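Small workshops get a common rulebook for robot picking cells

Stougaard - A group of small manufacturers and one training center have agreed on a shared set of working rules for robot cells that pick and sort small parts. The rules were presented on Wednesday at the Gurkero training hall and will be used by all members from September.

The document is short. It has seven sections and fits on 4 sheets of paper, and this was a wish from the members. Many of them have fewer than ten employees and no safety engineer in the house.

"We had good standards before, but they are written for big plants," said Vibeke Overgaard, who led the writing work. "A person who runs one arm beside a packing bench does not read 900 pages. We wanted something you can hang on the wall and check in the morning with a coffee in the hand."

The new rules do not replace the law or the international safety standards. Each workshop must still make its own risk assessment, and it must do it again when the task is changed. What the group adds is the daily practice around the cell: who may start it, how the table is prepared, what is written in the log, and what happens when a person has to reach in.

The last point took the most discussion. In the first draft, an operator could take a dropped part from the table while the arm was in a paused state. This is now forbidden. The arm must be in a protective stop that only the operator at the table can release, and the gripper must be open before a hand goes in. Kaj Lund of Predent, a firm that assembles fittings for bathrooms and light electrical goods, was against the change at the beginning.

"It costs us time, I will not hide that," he said. "But we looked at our own log from the spring and there were four cases where somebody reached in on a pause and another colleague pressed resume. No one was hurt. I did not want to wait for the fifth."

Another section is about speed. During teaching of a new task the arm must run at reduced speed, and two people must be present if the gripper has hard fingers. The software company Sullirel, which delivers the control program to several of the members, has promised a setting that keeps the reduced speed until a named person has signed the task as finished. It should be ready before the rules come in force. Lund asked that the signature be possible on the paper log also, and this was accepted.

The part of the document that is perhaps most useful for newcomers is called "The table". It says that the work surface must have one even color with low shine, that the light must come from above and not from a window at the side, and that old tape and marks must be removed before a shift. Parts for a mixed pick should lie apart from each other so the fingers can close without touching the neighbor.
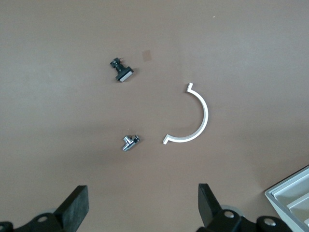 Shiny parts have got their own paragraph in this section, after a request from several members. Metal with a mirror surface gives bright spots and dark reflections which can move when the lamp or the arm moves, and the vision system may then choose a wrong grip point. The group recommends that every test set includes at least one such part together with matte ones. A small chrome T-fitting lying between a black push-button switch and a white C-shaped plastic piece is a good mix, as all three ask for a different grip and only one of them throws the light back strongly. The tan patch beside the switch is the kind of thing the cleaning rule is meant for, even when it seems flat and harmless to the eye.

Nattawut Kaewmanee, who teaches at Gurkero, will hold the courses for operators. Each course takes one day and costs 700 kroner per person, with lunch. He said that half of the day will be spent at the cell and that the participants should bring parts from their own production.

"They always bring the difficult ones, and that is fine," he said.

The group will collect reports about stops and near misses during the first year. The reports are without names and will be read by Kirsten Hafþórsson, who is also responsible for the next edition. Workshops outside the group can get the rules free of charge from the training center, but they must write which edition they use when they refer to them in a contract.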